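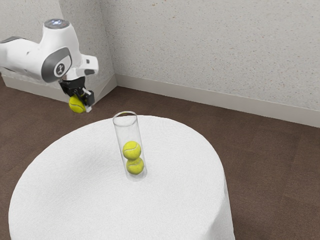
My landlord says the hardwood in my apartment is "original," which I now understand to mean "loud." The downstairs neighbor at Trinlow Court has sent two notes about my kitchen chairs, one of them laminated. I've been through felt pads (they fall off and collect hair) and rubber caps (they squeak), and my aunt says the cure is a single yellow-green tennis ball like the ones up top, cut open and shoved on a chair leg, times however many legs you own. I own sixteen legs. Before I turn my kitchen into an elementary school classroom, does this work on real hardwood, and will it hurt the finish? Rent is 2000 a month and I would like my deposit back.
Posted by Igor Laskowska in Floors and Furniture, 386 views

Grażyna Wysocka
It works. We did it in the reading room at Skitby and you could finally hear people turning pages. A few things, though.
Use old dead balls. New ones are stiff and you will say words. Cut an X, with each cut a little shorter than the leg is wide, and hold the ball in a vise or a clamp while you do it. Please don't hold it in your palm. I have the scar and it isn't an interesting one.
As for the finish, the fuzz is fine. The grit that gets into the fuzz is the trouble, and after a few months you're dragging sandpaper every time you get up for more coffee. Vacuum the bottoms when you do the floor and swap them out when they look gray. If your chairs have skinny tapered legs the balls will work their way off and roll under the stove. Then you want the slip-on felt socks with the elastic top, one size smaller than the package tells you.
Also, your stick-on pads are falling off because the leg bottoms are dirty or waxed. Scuff them with sandpaper, wipe with rubbing alcohol, let them dry, stick, and stay off the chair overnight. I would try that first, seeing as you already paid for the pads.

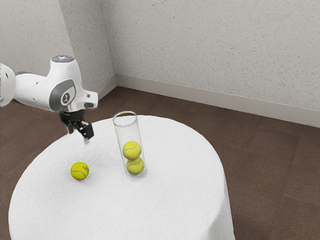
Konrad Walczak thinks all of this is backward and says to buy a rug. A flat one with a thick pad under it, big enough that the chairs are still on it when you push back from the table. He says he had the same fight in a building in Endley and it ended the day the rug showed up. Rug and pad came to 700, which he admits is a lot of tennis balls.

Zbigniew Adamczyk
carpet

Grażyna Wysocka
He rents, Zbigniew.

Igor Laskowska
Did the sandpaper and alcohol thing on all four chairs. Three are silent. The fourth has one short leg and now clicks, so I expect a third note.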